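Wanine Clothing Bank
Progress report to the Pana Fund
Prepared by Lino Pagano, project lead
Nov 13, 2024

Where we are

The second grant payment came in on schedule and has gone mostly to rent, shelving and the driver's hours. The clothing bank has been open at the Lallolow site for the whole reporting period. We closed early on two afternoons because of a power cut on the street and made up the time the following week.

In this period 212 households received clothing. Of these, 58 were new to us. Most new households were sent by schools or by the health center, and the rest heard about us from a neighbor. We had expected more referrals from the housing office. Berwyn Eynon has met with their front desk staff and left new referral cards, and we will report on whether that makes a difference.

Donations

Adult clothing is coming in faster than we can use it. Children's clothing is not, and the gap is widest in school pants and winter coats. We have changed the wording on the donation flyer so that those two items are at the top. The Voyle branch library has agreed to keep a drop-off bin inside its front door through the winter. The bin outside the supermarket was taken out after rain got into it twice and the contents had to be thrown away.

We still receive bedding, which we did not plan for. For now it goes to the shelter in Voyle on the regular van run. If the amount keeps growing we will need to agree on something more formal with them, including who pays for the fuel.

Sorting and laundry

Everything is checked for stains, tears and missing buttons before it goes on a rail. Items that can be repaired go to the mending group, which now meets at Lallolow in the evening. The second washing machine was delivered late and needed a new inlet hose, so for the first part of the period we relied on the laundromat. That cost is shown under "other" in the budget sheet. Both machines are now in use and we do not expect the cost to come up again.

White shirts and T-shirts are kept apart from colored items from intake through to the rails. We had some graying in the first months and this has mostly stopped it. Printed shirts are turned inside out for the wash.
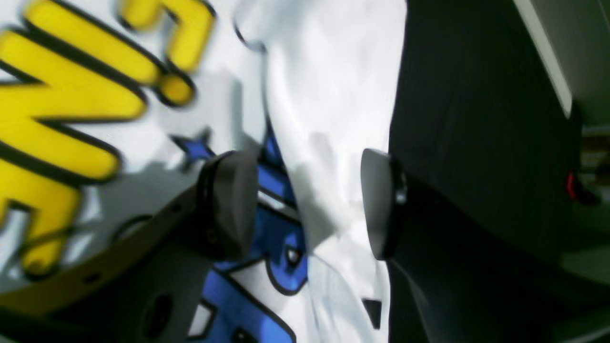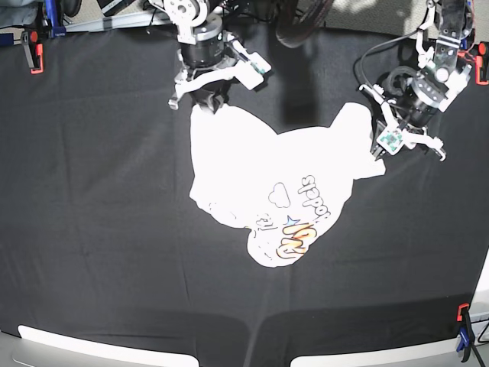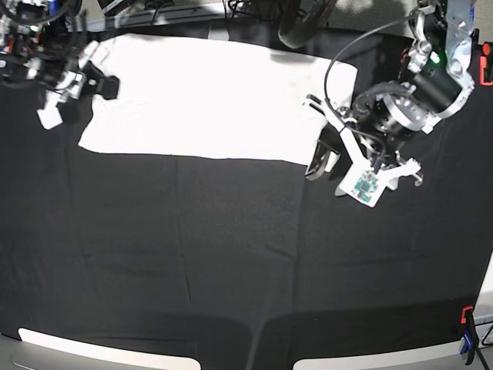 White fabric on the work surface, second and third pictures.
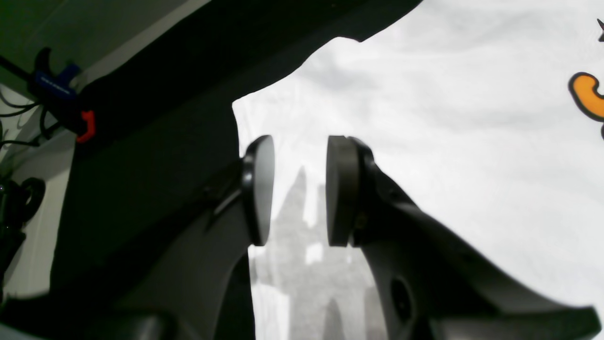

Staffing

We have 11 regular helpers on the sorting rota and 5 who can drive the van. Two of the drivers are students and will be away over the holidays, so Berwyn is asking the other drivers to take an extra run each. The paid coordinator post has been filled at 20 hours a week, as set out in the original plan. Training on the intake forms took longer than planned and the forms have been cut from two pages to one.

Spending

Spending is within budget overall. Rent and utilities are on target. Van repairs are over, due to a brake job in the first month, and printing is under. We would like to move the unspent printing money to van repairs and ask for your approval to do so. No other changes are requested.

Next period

Coats will be given out first, starting in late November, with evening hours added for parents who work days. We also plan to finish labeling the rails by size, which was in the last report and was not completed. The lease at Lallolow is up for renewal in the spring and the landlord has said he is willing to extend on the same terms. We will send the draft lease when we have it.

Receipts and the budget sheet are attached. Questions on the figures should go to Lino Pagano, and questions on referrals to Berwyn Eynon.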